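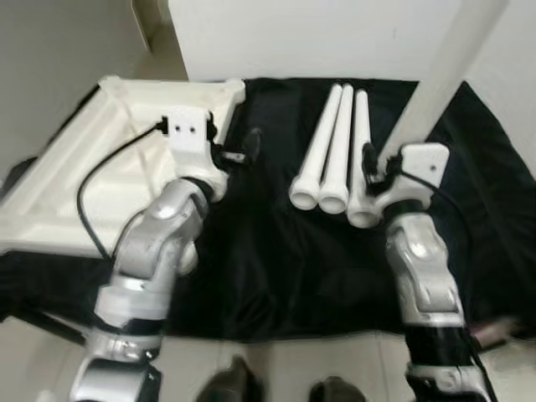 Grirolico 双臂套件，黑布上并排放着三根白色塑料管

Grirolico 双臂套件冬季试用者招募

发布于 2020/11/17 Zaneo 试用与用户支持组

各位朋友，又到了我们厚着脸皮请大家帮忙的时候。Grirolico 双臂套件去年春天只有一版草图和一张欠了很久的零件清单，如今已经能坐下来（准确说是能固定下来）好好干一阵子活了。说明书写到了第三稿，软件每隔几天就有人改一改，我们自己用得越来越顺手，也越来越看不出毛病在哪里。自己人用久了，手会自动绕开那些别扭的地方，绕着绕着就忘了它别扭。所以我们想请一批没有碰过它的人，到 Jaunzems 工作室来，用它把家具的零件拿起来、放下去、对准、装好，然后原原本本告诉我们哪里舒服、哪里让人想叹气。

这次一共招 17 位。机器人专业的同学我们欢迎，从来没有摸过机械臂的朋友我们更欢迎。上一轮里给意见给得最细的一位，本行是修提琴的，她花了整整一个下午跟我们讲“手指先碰到东西”和“手腕先碰到东西”是两种完全不同的感觉，后来操作手柄的阻尼就是照着她那几页笔记重新调的。做木工的、缝衣服的、带孩子拼过一屋子积木的、刚搬完家对着一堆板子和螺丝发过呆的，都请大方地来报名！

先说说套件里有什么

Grirolico 是一套桌边使用的双臂操作套件，左右两条手臂，各带一只夹爪，由坐在操作台前的人用一对手柄带着动。您的左手管左臂，右手管右臂，手柄上的扳机管夹爪开合，脚边有一块踏板，踩住时手臂才跟着走，松开就停在原处。套件面向的是小型工作室、学校的实训课和做装配流程研究的团队，打算以整套租用的方式提供，也可以连同上门安装和半天培训一起订。价格还没有最后定下来，这一轮试用结束以后才会定，所以来信问价的朋友请再等一等，我们一定回信，只是现在回答不了。

试用期间请您评价的，除了手臂本身，还有跟着它一起交到用户手里的那些东西，比如纸质的快速上手卡、操作台椅子的高度、软件里提示音的轻重，还有我们准备放进包装箱的那套练习任务。练习任务的内部名字叫 Grustine，由 Nazanin Hassanpour 设计，全部围绕塑料家具展开。选塑料家具是她的主意，理由很朴素，这类东西便宜、轻、摔不坏，哪个城市都买得到，用户回去以后可以自己照样再做一遍。

Grustine 任务由浅入深排成几个阶段。最开头只是挪零件，让您熟悉手柄和手臂之间那一点点时间差；接着是一只夹爪扶着、另一只夹爪对位；再往后是翻面、转向、两只手换着拿。每个阶段都可以反复做，也都可以跳过，做不下去就举手，工作人员会过来陪您一起想办法。没有及格线，也没有排名。您要是在挪零件那一关待了整整一场，对我们来说一样珍贵，因为那恰恰说明那一关的卡片写得不清楚。
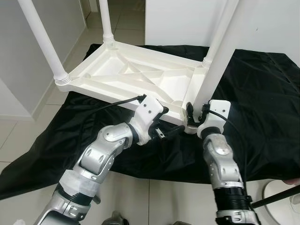
两只夹爪夹住倒放的白色塑料桌，一只在前沿，一只在右前角

您来了以后会做些什么

每位试用者来三次，每次 2 小时，中间有茶歇，茶、咖啡和一种本地的芝麻饼管够（有坚果过敏的朋友请提前告诉我们，饼可以换）。三次最好分在不同的日子，间隔三四天最理想，隔得太近手会酸，隔得太久又要从头找感觉。具体日期由您挑，我们在周一到周六都有场次，周六只开上午。

第一次主要是认识彼此。我们会带您量一下坐姿，调好椅子和手柄的距离，然后把快速上手卡交给您，接下来请您自己照着卡片开机、校零、戴上耳机、踩下踏板。工作人员坐在旁边，但会尽量忍住不说话，这一点我们练了很久，还是经常忍不住，请您多包涵。开机顺利的话，当天就能开始 Grustine 的头几项任务，拿一拿管子，挪一挪框架类的零件，感受一下夹爪合上的时候手柄传回来的那股劲儿。

第二次是正经干活的一场。桌上会铺好黑布，任务卡按顺序摆在操作台左手边，您想从哪张开始都行，只要在记录表上写一笔。塑料家具倒过来放的时候，背面的加强筋一格一格的，夹爪该伸到哪里、夹住哪条边才稳，每个人的选择都不一样，我们特别想看大家怎么选。有人喜欢两边同时夹，有人非要先固定一侧再慢慢找另一侧，有人干脆先推一推、试试它滑不滑。您怎么顺手怎么来，心里想到什么，就请说出声来，录音只给我们自己整理笔记用。

第三次是自由场。您可以重复最喜欢的任务，也可以自带一件不超过行李箱大小的塑料或木质小家具，拿 Grirolico 试着摆弄。请不要带玻璃的、带电的和您舍不得磕碰的。自由场最后留出一段时间聊天，我们会问您一些问题，比如愿不愿意把它放在自己的工作室里，愿意的话放在哪个角落，不愿意的话是卡在哪一步。回答越具体越好，“感觉怪怪的”也行，我们会追问怪在哪里。

关于机器本身，有几句实在话

试用的是工程样机，和将来装箱发出去的那一版相比，外壳、走线和包覆都还会改。夹爪座用的是白色的壳体，线缆目前走在外侧，动作幅度大的时候请您顺带留意一下，有没有哪一次您觉得线碍事了、让您不敢往某个方向伸手。我们的机械同事听过很多遍“应该没问题”，他们想听的是“什么时候有问题”。

速度方面，这一轮统一设在较慢的一档。第一次来的朋友多半会嫌慢，到了第二场又有不少人主动要求再慢一点，尤其是做细活的时候。您可以随时请工作人员调低，调高则要等到自由场，并且要先做完安全练习。

还有视角。操作者看到的画面来自靠近头部高度的镜头，和您平时低头看自己双手的角度接近，只是远近感需要一点时间适应。戴眼镜没有影响，容易晕车的朋友请在报名时写明，我们会给您安排一块固定的屏幕，中途想歇多久就歇多久。上一轮有朋友做完任务出门时习惯性地去踩并不存在的踏板，我们把这一条也写进了说明书第三稿的“使用后请静坐片刻”那一节。

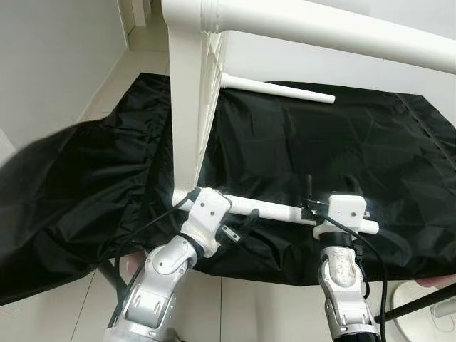

双臂靠近白色架子下方的一根细杆

报名条件

年满十八岁，双手能够自如地握持手柄，能坐着完成带休息的一整场。如果您的某一只手不太方便，也请不要急着关掉这个页面，写信跟我们讲讲情况，单手模式正在做，我们很希望有人从一开始就参与进来，帮我们把它做对。

语言方面，现场讲解可以用中文和英文，任务卡两种文字都有。中文版的任务卡是刚刚译好的，有些句子读起来可能还带着一点翻译腔，您若看不过眼，就直接拿铅笔在卡片上改，每张操作台上都备了铅笔和橡皮。

我们想尽量照顾到不同的手。惯用左手的、手特别小的、手特别大的、指关节不那么灵便的、冬天手总是凉的，都请在报名时提一句。上一轮报名的人里惯用右手的占了绝大多数，结果左臂的问题比右臂晚了好久才被发现，这次我们会给左撇子朋友多留几个位置。

在其他做同类双臂设备的公司任职的朋友，很抱歉，这一轮不能安排操作，但二月份会有一个开放下午，到时候欢迎来参观、喝茶、挑毛病。

您会得到什么

完成三次试用的朋友，每位会收到 848 欧元的酬谢，在最后一场结束后转账支付。只来了一次或者两次就有事来不了的，按实际到场次数折算，不需要解释原因。从外地来的朋友，火车和长途汽车的普通票凭票报销，请把票根留好，拍照也可以。住宿我们没有预算，但工作室的同事整理过一份附近便宜旅店的单子，录用邮件里会附上，是大家自己的亲戚朋友来访时住过的地方，没有收过谁的好处。

另外，将来 Grirolico 正式开放租用时，参加过试用的朋友以及您所在的工作室或学校，可以优先约安装的档期。说明书最后一页有致谢名单，愿意署名的我们就写上，想用网名或者只写一个姓也可以，不想出现就不出现。

还有一份小礼物是 Grustine 的完整任务卡一套，印在厚卡纸上，Nazanin Hassanpour 亲手画的插图。她原本只打算画几张草图应付一下，后来越画越认真，有一张卡背面的凳子改了好几稿，连影子都重新画过。没有机械臂也能玩，戴上两副厚手套，用两把夹子拿零件，家里人围一圈看您着急，很适合过节。

关于录像和个人信息

每场试用会录下操作画面和手柄的动作数据，供 Zaneo 内部改进套件使用。您的脸不会被刻意拍摄，若偶尔入镜，整理时会遮掉。声音只用来写笔记，写完即删。如果我们想把某一段画面放到对外的介绍里，会另外单独写信问您，您说不行就是不行，不影响酬谢，也不影响您下次再来。签字的那份同意书会随录用邮件先发给您，请在家里慢慢看，有不明白的地方当面逐条问，现场不会催您。

安全方面，进场时请把长发扎起来，取下戒指和手链，袖口收紧。操作台和手臂之间有标线，手臂通电时所有人都待在线外，需要重新摆放零件的时候，由工作人员断开踏板之后再走过去。急停按钮有两个，一个在您右手边，一个在工作人员手里，您觉得不对劲就按，按错了也没有关系，重启一次也就是喝几口茶的工夫。

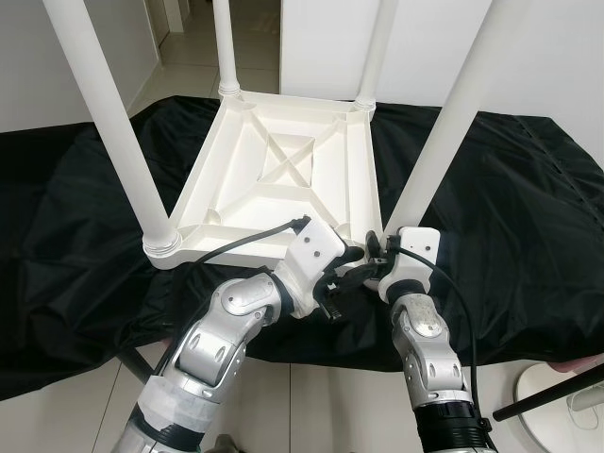

Darius Paulauskas

我在 Zaneo 负责试用者这一块，从您写第一封邮件到最后一笔车票报销，跟您打交道的多半都是我，所以也想在这里啰嗦几句，让您心里有个底。

很多人来信的第一句话是“我手很笨，可以报名吗”。可以，而且我自己就是这样的人。我第一次坐上操作台那天，光是让夹爪对准凳面的边沿就弄了好久，塑料凳子四脚朝天躺在黑布上，我觉得它在嘲笑我。后来慢慢摸到一点门道，先把一只夹爪停在前沿上，呼一口气，再去找另一边的角，两只夹爪离得近的时候尤其要耐心。这个办法未必适合您，我也不会在第一场就告诉您，免得大家都学我，那就试不出东西来了。只是想说，慢一点、反复几次、中途放下来喝口水，都是很正常的试用过程，没有人会在后面掐着表看您。

再讲讲我们怎么处理大家的意见，因为上一轮有朋友问过，填完的表格是不是就进了抽屉。每天最后一场结束以后，我和当天值班的同事会把记录表摊在长桌上，一条一条念出来，能当场改的当场改，比如卡片上的错字、椅子的高度、提示音太尖。需要机械或软件同事动手的，就写进一本共用的清单，写明是哪一场、哪一张卡，您若愿意，还会写上您的名字，方便他们有疑问时直接向您请教。改好了我会给您发邮件，没改成的我也会发，说清楚卡在哪里。有时候隔得久一点，请您别嫌我慢，逢年过节信件多，我打字又只用两根手指。

有几件常被问到的小事，顺便写在这里。工作室在一楼，门口没有台阶，轮椅和婴儿车都进得来。冬天屋里地砖凉，建议穿厚一点的袜子，要是忘了，门边篮子里有洗干净的毛线袜可以借。可以带一位朋友陪同，朋友坐在休息区，能隔着玻璃看，也能吃饼。孩子目前还不能进操作区，我知道他们是最想进去的，二月的开放下午会专门给他们准备一张桌子，上面放厚手套和夹子那一套玩法。狗请留在家里，我很遗憾，是我本人过敏。

怎么报名

请写一封邮件给试用组，主题注明“冬季试用”，正文告诉我们以下这些就够了。

您怎么称呼，平时做什么，惯用哪只手。
您最近一次亲手装过或修过的东西是什么，装成什么样了，歪了也请如实写。
您方便的日子，最好多写几个，写明上午还是下午。
有没有容易晕车、过敏、手腕旧伤之类需要我们提前知道的情况。
您从哪里看到这则招募的（这一条是我自己好奇，可以不答）。

不需要简历，不需要推荐信，也不需要作品照片。邮件长短随意，不过写得太长我会忍不住回得更长，两边都辛苦，所以建议控制在 15 行以内。收到以后我会先回一封短信确认，再约一个电话，聊一小会儿，主要是听听您想试什么、怕什么，也给您机会问我问题。报名满了以后页面会改成候补，候补的朋友请不要灰心，每一轮都有人临时出差或者感冒，上一轮有好几位都是候补补上来的，其中一位后来比谁来得都早。

如果您自己来不了，但身边有人整天嫌说明书写得烂、嫌椅子太高、嫌按钮放错了地方，请务必把这一页转给他。团体报名也可以，学校实训课的老师想带几位成年学生一起来，请先来信商量，我们会尽量把场次排在同一周，方便你们同路往返。想了解套件租用而不参加试用的工作室，也写到同一个邮箱，主题注明“租用”，会由另一位同事跟您联系，她回信比我快得多。

期待在 Jaunzems 见到您，茶杯在进门左手的架子上，喜欢哪只就拿哪只。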